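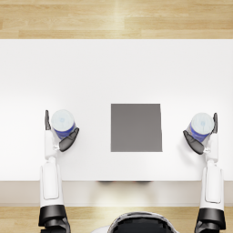 Equipment plan for the two-arm stacking cell

February 8, 2023
Denise Tunstall

I write down today the state of the purchase plan, so that we do not discuss the same points again when the quotes arrive. The task remains as we agreed: one container for each hand, the square pad between them, and at the end one container standing on the other. I work still in the simulation, and I want to keep it like this until the table and the hands are decided.

Hands. The quote from Lanholm is for a pair, with cables and mounting plates. Flilley sells the hands one by one, and the price of a single hand is 1,865. For two of them we are far outside of what I had reserved for this line. I have asked if they give a discount for a pair, but I have no answer yet. I would also like to know the price of replacement fingertips from both firms. In the old project the tips were the part we ordered most often, and they were never in the budget.

Table. I was first in favor of a narrow table, which fits better next to the window. With both forearms over the near edge and the containers held on the two sides of the pad, I have changed my opinion. We need width on the right and on the left, and the depth is less important than I thought. Please measure the free wall in the lab before I order. A matte white top is good. I do not want to pay for a special coating.

Pad. Gray rubber sheet, cut by ourselves. We take it from the general material account, it does not need a line here. 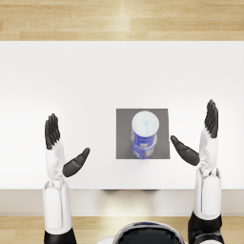 Simulation, stacked on the gray mat, both hands beside it.

In this position the right hand is nearer to the mat than the left one. For the real cell I want more room on both sides for opening the hand, so I added a margin to the table width in the order sheet. If it is too much, we can mount the robot a little further back, but then the reach must be calculated again.

Overhead camera. The Song model is the cheaper one and its delivery time is 13 weeks. The Privach model can come sooner, but it needs its own power unit and a bracket, and the bracket is not in the quote. With everything included it is over 2,000, which is more than I can sign alone. I prefer to wait for the Song. If we order this month we still have it well before July, when the real cell should run.

Not in the plan yet:
- spare cables for the wrists
- emergency stop with a longer lead
- lamps (the light in the simulation is very even, ours is not)
- containers for the tests, the same size as in the model, enough that we can throw away the dented ones

Open: version 2 of the order sheet is in the shared folder. I have marked in yellow the prices that are only my estimate. Whoever has the old invoice for the mounting plates, please put it there also, I could not find it.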